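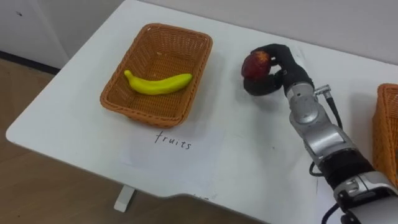 Skemevley Community Safety Network — Data and Training Group

Hotline and Outreach Records: notes for people who use the files

These files collect the anonymous records of our labour exploitation outreach in the Bolville region. They were prepared by Sofia Stergiou and Themis Karagiannis, and last revised on Jun 22, 2022. Please read the notes before you open any table.

What is inside
calls.csv — one row for each call to the advice line
visits.csv — one row for each visit to a farm, kitchen or worker hostel
referrals.csv — where a person was sent for help, if they agreed to it
codes.txt — the meaning of the short codes

The calls table has 4000 rows. Calls that lasted less than 20 seconds are left out, as these were mostly wrong numbers. In the visits table you will find 23 sites, and each has a number in place of its name.

Privacy
We removed names, phone numbers, birth dates and street addresses. Ages are given in groups. Where a nationality appeared fewer than 30 times, it is coded as OTHER. Please do not try to join these tables with public registers or news reports. A person who left a bad employer can still be in danger, even years later.
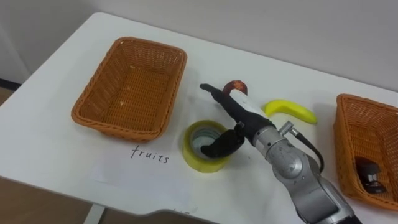

Known problems
The field "reason" was filled in by the person who answered the phone, and before March we had no common list of reasons. Older rows therefore mix "unpaid wages" and "wages held", which should be read as the same. Regula Schnyder has corrected the rows in German, but the Greek ones are still waiting.

A call is not a confirmed case. Some people called several times, and we cannot always recognise this. For this reason the number of rows must not be published as the number of victims.

Access
The tables are kept on the Hesosora server. Write to Ifigeneia Politis with the name of your organisation and a short description of your project. Students need also a signature from their supervisor.

Changes
1.2 — codes for seasonal work added
1.1 — double rows in referrals.csv removed
1.0 — first version, checked by Annelore Gerlach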